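Trucos de taller: programar la pinza en el jardín simulado

Consejos reunidos por Maureen Mapplebeck para quienes preparan tareas domésticas con el planificador Curken. Casi todos valen también para otros programas.

Antes de ajustar nada, guarde una copia de la configuración. Ponga la fecha y el nombre de la tarea en el archivo, o acabará con 20 copias iguales. 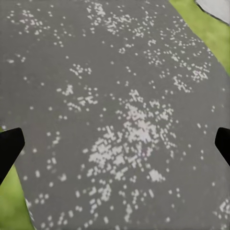 El umbral de detección se sube poco a poco. Si el detector marca objetos en una superficie moteada, suavice la imagen y exija que la detección se repita en dos fotogramas seguidos. No toque la iluminación y el umbral a la vez.

Para los objetos altos, fije primero la altura de aproximación y después el giro de la muñeca.

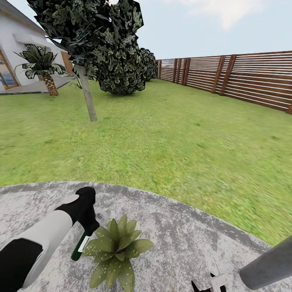
El volumen de colisión debe incluir todo lo que rodea al objetivo. Una caja ajustada a la botella no basta cuando hay una planta de hojas anchas justo al lado: añada la planta como obstáculo propio, con un margen de dos centímetros, y deje que el planificador busque la entrada por el lado libre. En la escena Drulwood esto alargó el cálculo hasta casi 282 milisegundos, un tiempo aceptable.

Con piezas redondas, limite la velocidad de cierre y lea la fuerza en ambos dedos. Si los valores difieren mucho, abra, centre y repita.

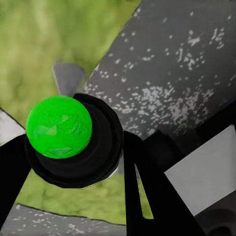

Cámara fija

Calibre la cámara general aparte de la cámara de muñeca. Compruebe que las dos usan el mismo origen de coordenadas y anote la versión del modelo.
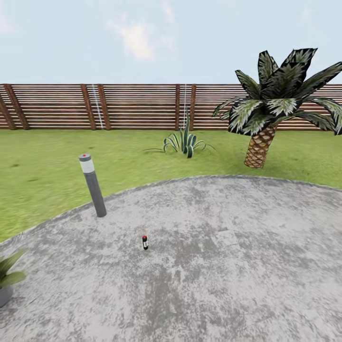 Hojas de taller de Vondatdale · N.º 20 · pág. 2

Un objeto pequeño visto de lejos ocupa pocos píxeles. Recorte la zona de interés antes de pasarla al detector y conserve la resolución original. El módulo Kasprzak hace el recorte solo, pero hay que activarlo en cada escena nueva.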